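Liste de contrôle avant achat – poste de préhension, cellule 2
Site de Tovley. Visite du 25 juillet. Rédaction : Modupe Ekwueme

1. Pince et doigts
Fixation des doigts : conforme.
Patins de contact : conforme. Remplacement à prévoir au budget, le jeu Vavum est chiffré à 113 € HT.
Course à vide, ouverture et fermeture : conforme.
Commentaire : commander deux jeux. Le délai annoncé par Vavum court jusqu'à six semaines et la cellule ne peut pas rester arrêtée aussi longtemps.

2. Surface de travail
Planéité : conforme.
Tenue du revêtement : à surveiller. Contrôle à refaire après 100 heures de service.
Propreté : à nettoyer avant chaque série, fragments compris.
Commentaire : le revêtement à motifs reste en place pour la phase d'essai, les réglages de vision ayant été faits dessus. Tout changement de fond impose de reprendre l'étalonnage, soit une demi-journée non comprise dans l'offre Bendow. 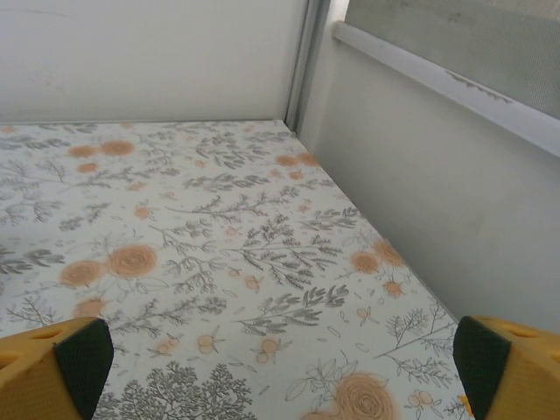
3. Protections et accès
Parois latérales et arrière : fixation conforme.
Arrêt d'urgence : conforme, essai fait en modes manuel et automatique.
Verrouillage de porte : non conforme. Contact à remplacer, devis Amadi de 790 € HT, pose comprise.
Commentaire : réserve bloquante. Pas de marche en automatique avant la levée.

4. Budget
Enveloppe demandée : 4000 € HT, hors main-d'œuvre interne.
Postes fermes : contact de porte, deux jeux de patins.
Postes à confirmer : éclairage d'appoint, câble de bras de rechange, reprise d'étalonnage.
Commentaire : l'offre Bendow de juin regroupe le câble et l'éclairage sur une seule ligne. Demander le détail, ainsi que la durée de garantie du câble.

5. Suites
Bon de commande Amadi : à émettre en premier.
Contre-visite : après pose du contact, avec relevé des temps d'arrêt.
Avis : favorable avec réserve (point 3).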